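Zident Jasine Board Gets a Second Serial Port

Zident has released revision 2 of the Jasine, its small RISC-V development board for battery-powered sensor nodes. The new version adds a second hardware serial port and moves the antenna connector to the short edge - a change requested by users fitting the board into narrow enclosures.

Flash stays at 8 MB. Sleep current is lower thanks to a new regulator, according to lead engineer Bouchra Naciri, although final figures will be published with the datasheet. 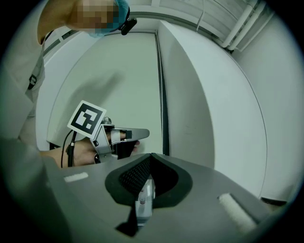
Availability

The first batch is 800 boards, sold through Platura with shipping planned for August. Existing firmware runs unchanged, but pin headers are now supplied separately.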